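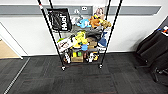 *Plush toys and boxed goods on a wire shelving unit.*

**Ostwood and Sekden sign trade and freight agreement**

OSTWOOD, March – The Ostwood Port Authority and the Sekden Chamber of Commerce have signed a five-year agreement to expand freight service between the two cities and lower the cost of shipping for small exporters.

Under the agreement, the port will set aside 260 container slots a month for companies that ship less than one full container at a time. Sekden exporters will be able to book these slots directly through the chamber. Until now, most have had to go through a freight broker and wait for a shared container to fill.

The port handled 2972 containers from Sekden last year, up from 1467 the year before. Most carried household goods, toys, light machinery and furniture parts. Return traffic has grown more slowly, and many containers still go back empty.

"Our members can make the goods and they can find the buyers," said Jiahui Han, president of the Sekden Chamber of Commerce. "What they have lacked is a sailing date they can promise to a customer. This gives them one."

The agreement also covers customs paperwork. Both sides will accept a single electronic declaration, to be filed before a ship leaves port. A trial of the system with 277 shipments cut average clearance time by nearly two days. Inspections will continue under current rules.

Borbély Lines will operate the service, with a stop at Moltstead in each direction. The Moltstead stop is meant to bring in farm equipment and packaged food for the return trip, said Roel Lambrechts, commercial director at Borbély Lines.

"We can't run half a route at a profit," Lambrechts said. "Rates for eastbound cargo will stay low for the first year while we build up volume."

No public money will go toward vessel costs. The port authority will pay for changes to its storage yard out of its existing budget, and tariffs on goods moving between the two cities are not affected.

Shengli Mao, the port's head of trade development, will lead a joint working group with Sihan Qian of the chamber. The group will review rates and slot use every six months and publish its findings.

Exporters can apply for slots through the chamber's shipping desk. Companies in Moltstead should contact Borbély Lines.

**Media contact:** Shiyu Dai, Press Office, Ostwood Port Authority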